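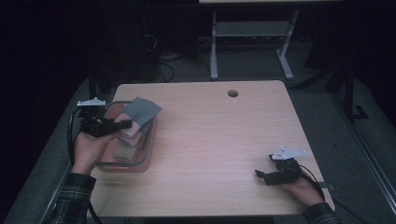 Page 4 of 19

Speaker notes, Eusebio Inga
Teaching by hand: what the Zimstead project learned from folded cloth

SLIDE 4. Start (the picture is already on the screen)

Good afternoon. Wait until the door is closed.

My colleague Huanca has already spoken to you about the arm and the motors, so I will not repeat this part. My part is the teaching. I want to talk about how a task goes from the hands of a person into the robot, and why we do it now with hand-held grippers.

Let them look for a moment. Then say: the person holds one gripper in each hand, and the left one is over the basket with the folded cloths. The white parts on top are the tracking brackets. From them we know where each gripper is in the room and how it is turned. The cables go away from the table on both sides. I will come back to the cables, I have many feelings about cables.

SLIDE 5. Two ways to show

In our group we have used two ways.

The first way is remote control. The operator sits at a desk, moves two leader arms, and the robot copies. What you record is already the motion of the robot, so there is no translation. This is its great strength. The weak side is that the operator feels almost nothing. With cloth this is a serious problem. You close on the fabric and you do not know if you have one layer or the full stack, you must judge it by the eyes only.

The second way is the one on the screen before. The person carries the grippers and does the work with their own arms. The robot is not needed in the room during the recording. Later we take the path of the grippers and ask the robot to follow it.

(Slow down. In Allilberg I went too fast and people confused the two ways for the rest of the talk.)

SLIDE 6. Why cloth and a basket

People ask me why we do not begin with blocks. We did begin with blocks. A block has the same shape after you let go of it. A cloth does not, and our partners in Mandenham want help with linen.

The basket makes its own difficulty. Its body is fabric and only the rim is wire, so when the gripper pushes on the side, the side can give way. The cloths lean on each other. If you pull one badly, its neighbour comes with it. A person corrects this without thinking. We want exactly these small corrections in the recording, so I ask our demonstrators please not to hide them.

SLIDE 7. How we ask people to work

Read these slowly, they are also on the handout.

Hold the gripper by the handle and keep the wrist loose.
Begin with both grippers in front of you, over the table.
Do not touch the cloth with your fingers, even if it would be faster.
If a cloth falls, pick it up with the gripper and continue.
Keep your sleeves away from the jaws.
Say "stop" with a loud voice when you want to finish. Do not just put the gripper down.

About the fourth one. In the first month we told people to start again after every mistake. It was a wrong decision and it was mine. The robot learned only from perfect folding, and when its first cloth slipped it had no idea what to do, it continued to fold the air. After we allowed mistakes in the recordings, it began to try a second time.

SLIDE 8. What went badly

Cables. A person with two cables works differently from a person with no cable. They make smaller movements and they avoid crossing the arms. You can see it in the paths if you put them side by side. We moved the cable exit to the outer side of each gripper and it helped a little. A wireless version is my wish for October, but I promise nothing.

Tracking. When one hand goes over the other, a bracket can be hidden, and the path makes a jump. We now throw away these pieces. Before, we tried to repair them with smoothing, and the robot learned some very strange elbows.

Reach. The human shoulder is generous. Of the first 19 recordings that we gave to the arm, it could follow 17 from start to end. The other two asked for a position where the robot would have to go inside its own base. (Pause here, usually someone laughs.) Now we check the reach on the same day, while the person is still with us and can do it once more.

SLIDE 9. Which one to choose

My personal opinion, and Huanca does not agree with all of it. If the task needs feeling, use the hand-held grippers. If the task is close to the limits of the arm, use remote control, so the operator meets the limit during the work and learns to go around it. For the linen we use both: most of the recordings by hand, then a smaller set by remote control on the real robot at the end.

If there is time, show the short video from Zimstead. If there is no time, skip it and go to the questions.

For questions, probable ones:

Is it tiring? Yes. The grippers are not heavy at the beginning and they are heavy after lunch. We change the person every half hour.

Left-handed people? Very welcome. We mark it in the log and we do not mirror the data.

Can I try it? The grippers will be at the side table in the coffee break, with a basket. Ask me first, please, so I can switch on the tracking.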